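November, late

Back from Joltham. Ears still ringing, left one worse. Writing fast before I lose it all.

Got there at 5 and the doors weren't even unlocked. Stood in the alley with the amp and ate a cold burrito. Sound guy wanted to know were we the folk act. No. Were we the OTHER folk act. Also no. Soundcheck was two songs and a half, then the opener needed the stage, fine, whatever.

202 paid. Saw the number on the door sheet and had to look again. Last time in that town we played to the bartender and a dog, pretty much.

Set: opened with Skikik, which I fought against all week and I was wrong. That slow part at the start got them quiet -- really quiet, could hear the ice machine. Then Elton, too fast, my fault, I always rush when I'm scared. Botched the second verse and sang the first one again. Then the new one without a title. Capo slipped. Kept going.

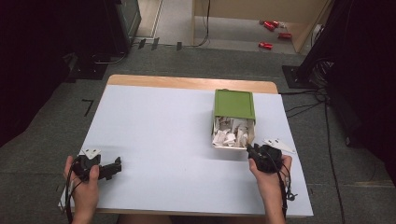

Do we keep Elton in the set? For the rest of this run, and it moves to fourth so my hands are warm by the time we get there.

Merch was ok. Sold out of the mediums, still have a mountain of smalls, why did I order so many smalls. Counted 600 in the cash tin at the end, which covers gas and the room and most of the van tire. Girl in a green coat bought a tape and said she doesnt own a tape player. Told her it looks nice on a shelf. She laughed, I think she thought I was kidding.

Numbers from the label came in while we were loading out. The record has sold 3,000. Read it on my phone under the streetlight with a cable over my shoulder. Don't know what I feel. It's more than the last one by a lot. Also I wrote half those songs on the floor of the laundry room and now strangers have them in their cars. Weird. Good weird.

Things to fix before the next one: new strings, the low E is dead. Print the set list BIGGER. Stop talking between songs, or talk less, the story about the ferry went on forever and had no ending. Drink water. Ask about the monitor, could not hear one word I was singing from the third song on. 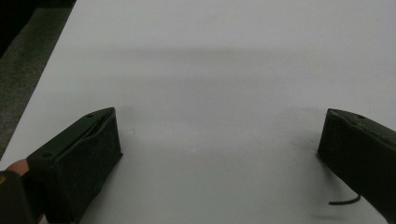 Table, before dinner.

Dinner was after, at Gündoğdu, the place by the bus station, open til two. Lentil soup and a huge bread. Best thing I've eaten on this whole trip. Had an idea for a chorus in there, hummed it into my phone over the dishwasher noise, listened just now and it's mostly dishwasher. The tune goes up at the end instead of down, that's the part to remember. Up.

Van call is early. Haven't packed. Throat feels like gravel -- tea, then bed. Call home tommorrow before soundcheck, don't forget again.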